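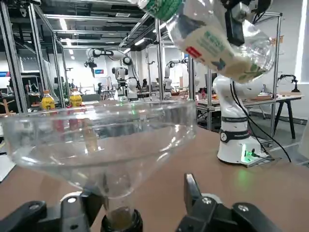

Chapter 7
Flow, Bottlenecks, and Why Things Back Up

I spent one long June working the front counter at a bakery in Plaltbridge, and I learned more about waiting lines there than I did in two years of graduate school. My boss, Štefánia Beneš, had a habit of opening a second register whenever the line reached the door. It never helped! The customers paid faster, sure, but then they all stood in a clump by the coffee machine, which made one drink at a time no matter how many of us were ringing people up.

That coffee machine was our bottleneck — the slowest step in the chain, the one that sets the pace for everything else. If it can make 50 drinks an hour, the shop serves 50 coffee drinkers an hour, and you can hire all the cashiers you like.
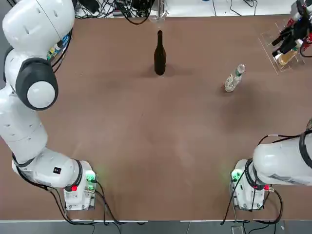 Capacity is the word we'll use for the most a step can handle in a given stretch of time. It's easy to mix up with how much a step is doing right now, and I still catch myself doing it (my students catch me more often). A step can be switched on and ready without anything passing through it. Think of the green indicator lights on the base of a machine: they're glowing, fine, but a light doesn't tell you how many pieces went by this hour. For that you have to measure, and we'll get to measuring in Section 7.2.

First, though, I'd like you to try something at home. Pick a chore with several steps, like laundry or packing lunches, and write down how long each step takes. Then guess which one you'd speed up first. Keep your guess. We'll come back to it after we've looked at the ferry dock in Cillomdale, where 800 passengers a day have to squeeze through a single gate.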